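Flumum ground antenna – pre-pass inspection checklist, with comments
Reviewer: Ga-eun Ban
Site: Hanaveck, dish 2

1. Azimuth drive, full sweep
OK. The log calls it "smooth throughout". I'd like to see motor current before I repeat that.

2. Elevation brake
OK on the second try. First try not written up. Why?

3. Feed horn cover
Replaced in August. The form has no part number, so item left open.

4. Pointing error against beacon
Pass, supposedly. Same value entered on 7 passes in a row – either the dish is perfect or someone copied a cell.

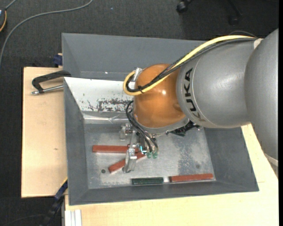
Can the Zuvard satellite be commanded from this dish if the backup transmitter is out?
Only for routine passes. Anything involving thrusters waits until both transmitters are signed off.

5. Transmitter output
Primary: 200 watts at the meter. Backup: blank. A blank is a fail until I hear otherwise.

6. Emergency stop, pedestal and control room
Pedestal tested. Control room marked "as last time", and I don't accept that.

7. Link to Guimarães
Up. Dropout on Tuesday still unexplained – "network" is a guess.

8. Lightning ground
Reading taken at the wrong post. Repeat at post 314.

Status: not released. Items 3, 4, 5, 6 and 8 go back to the site.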